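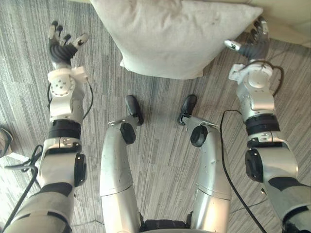
Both arms reaching toward a pillow on the carpet at Wijesinghe.

Equipment Planner, Humanoid Robots (full time, on site)

Wijesinghe is a small company that teaches humanoid robots to be useful around ordinary rooms, with ordinary pillows and sofas in them, and we have reached the happy point where our shopping list is longer than our memory. We are looking for a friendly, patient person who likes a tidy budget and doesn't mind being asked four times in one morning whether the spare hands have been ordered yet.

You would look after the buying plan for our next round of robots and everything that goes along with them: replacement fingertips, wrist brackets, batteries, cables (so many cables!), carpet tiles, and the furniture the robots practice around. Our parts list runs to 2,482 lines at the moment, spread over 74 suppliers, and we would dearly love for somebody to go through it with a kind but firm eye.

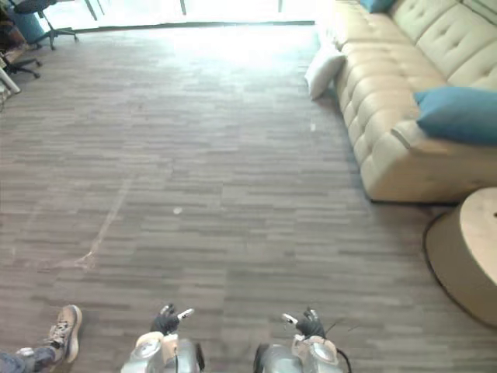 Most of your first few months would go into the Plidia budget, our plan for fitting out 11 more practice rooms. You would ask for quotes, compare leasing with buying, work out which spares to keep on the shelf, and sit down with the robot operators to hear what they really need before anything gets signed. We keep our orders in Brikeck, and we'll gladly teach you your way around it.

You don't have to be an engineer. Some years of purchasing or planning behind you would be lovely, in a lab, a workshop, a hospital, wherever it was. You should be comfortable with spreadsheets, and comfortable telling a room full of excited people that something will have to wait until next year.

The job is based at our Resberg office, a short walk from the bus. Travel to suppliers is occasional and always paid for.

To apply, send a resume and a page or so about a purchase you planned well (or one you'd plan differently now) by April 12, 2021, quoting reference 185.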